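Eleven people and a kettle: keeping a games club going in Dotholm

By Jamila Mridha

Karim Ghanem has run the Dotholm board games evening for 19 years. He did not start it. A maths teacher called Mr Hettiarachchi did, in the back room of a café, and when he moved away he handed over two boxes of equipment and a biscuit tin with the float in it.

"I'd been going for a few months," Ghanem said. "He asked if I could hold on to the boxes until somebody took over. I've still got the boxes."

We met in his kitchen on a wet afternoon. He is a retired bus timetabler and he talks the way you might expect, in order, going back to correct himself if he has put something in the wrong year. I had asked him to talk about what it takes to keep a small club alive in a town this size, and he had written some notes on the back of an envelope. He looked at them twice in two hours.

The club meets on Tuesdays from half past six. It has moved four times. The café closed, then there was a church hall, then a room over the Mundar, the restaurant on Quay Street, and now the old reading room next to the library. The Mundar years were the best attended, which he puts down to the food.

"People came for the lamb and stayed for a game," he said. "Some came for the lamb and went home. That was fine as well. The family never charged us for the room, they only asked that we ordered something. When they wanted the upstairs for weddings I couldn't complain."

The church hall was the worst of the four. It was cold, and it was shared with a choir on the other side of a folding wall. Ghanem says he can still sing the alto line of several hymns.

I asked how many people come now. He said that a normal evening is 11, and that he knows this because he puts out the chairs. In the first winter over the restaurant it was often twice that. In the worst spell, after the move out of the Mundar, there were evenings with two.

"Me and one other. We'd play a game and lock up. I never cancelled, though. If you cancel once, people have to check whether you're on. Then they stop checking."

That is close to being his only rule. He does not keep a register, and there are no teams or grades. The subscription is £2 on the night, which pays for the room, the tea and now and then a new set of something. Last year there was money left over and they bought a second-hand tea urn. It leaks, and they have gone back to the kettle.

What they play has changed a good deal. Mr Hettiarachchi was a chess player and for the first few years it was a chess club in all but name. Ghanem is a poor chess player by his own account and did not want to spend his evenings losing. He brought in draughts, backgammon and cribbage, and let people bring what they had at home.

"There was some grumbling. One gentleman told me I'd turned it into a rainy caravan. But he'd been beating the same three people for years and I think they were glad of the change."

Go came later, and by accident. A young couple who had moved up for work asked if anyone played, and the answer was no, so they taught four of the regulars one evening in May. The couple left the area after a year. The four carried on, and taught others, and it now takes up at least two tables most weeks. Ghanem is one of the players.

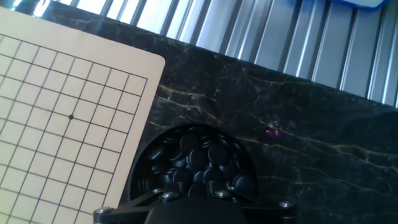

A Go board before the first stone is played.

"It's a slow thing to get the hang of and a quick thing to explain," he said. "I can tell you how to play in five minutes. You put a stone down, you don't move it, you're trying to surround more than the other person. Then you'll lose every game for six months. I did."

He likes that it can be made fair. In Go the weaker player can be given a head start by placing several stones on the board before the game begins, and the number can be adjusted until both sides have a real chance. At the club they do this without any fuss, and two people who play each other often will know their number.

"With chess, if you're a lot better than me, we both know what's going to happen and we sit there for 40 minutes waiting for it. With this you take your stones and get on with it. I've got a lad of 14 who gives me four, and I still can't always hold him off."

Newcomers are started on a small board, where a game takes a quarter of an hour. He thinks the full-size one puts people off because there is so much of it.

I wanted to know about younger members, since that is the thing every club secretary I have spoken to for this series brings up first. Ghanem did not bring it up at all. When I asked, he said they had four under 18 and that he had never done anything to attract them.

"They come with a parent or a grandparent, or they come because their friend does. I did a poster once for the school. Nobody came from the poster. I think if you're 14 and an old man puts up a poster saying young people welcome, you know what that is."

He does ask that parents stay for the first few visits. Most of them end up playing. One father who spent his first three evenings reading a newspaper in the corner now organises the cribbage.

The hardest part of running the evening, he said, is neither money nor numbers. It is the two or three occasions when he has had to speak to somebody. He was careful about the details. One man could not lose without making a scene and it was driving people off. Ghanem put off talking to him for most of a year.

"I should have done it in the first month. I took him outside and said people don't like it, and he said nobody had ever told him. He was mortified. He stayed on for years after that, and he was good company. So I'd let it go on all that time for no reason, and we'd lost people over it who never came back."

He has had less luck with the other cases, and would rather not go into them.

— On what the club is for —

There is a folder on a shelf by his fridge with the club's papers in it. I had imagined accounts, but it is mostly letters and cards. One is from a woman who came every week during her divorce and has since moved to the coast. Another is from Mr Hettiarachchi, asking whether the boxes have found a home yet. It was sent in the second year.

The folder also has a list of every game the club owns, typed up for the insurance. The total value, as he worked it out, came to £284. The insurer had a minimum of £500 and so he paid for the difference. He is still annoyed about it.

"People say it must be about company, and getting lonely people out of the house. I suppose it does that. But if I'd put that on the door no one would have come in, me included. They come to play. You can sit opposite someone for two hours and hardly speak, and go home feeling all right."

His wife, who was in and out while we talked, does not play anything. She said that she has had Tuesday evenings to herself for 19 years and would be sorry to see the club fold.

It nearly did fold, when they lost the upstairs room. For seven weeks there was nowhere to go. Ghanem kept it running from this kitchen, with two tables pushed together and a third game on the worktop by the bread bin. A neighbour, Simano, who had never been to the club, lent them folding chairs and then sat down on one. He is now the person who opens up when Ghanem is away.

The reading room came through the library, after Ghanem had asked in every shop on the high street. It is warm and has good light, and there is a cupboard that locks. The rent went up last year and may do again. He has told the members that he would like to stop at 20 years and that somebody will have to take the boxes.

"Two have said they might. I've told them it's not a lot of work. It's chairs, the key, milk. You have to turn up, that's the main part of it."

I asked if he would still come once he was no longer running it. He said of course, and that he was hoping to be down to three stones by then.

There will be an open afternoon in the reading room on Sun 28 August, from two until five. It is free, all ages can come, and sets are provided. Ghanem asks that anyone with a spare urn in working order bring it along.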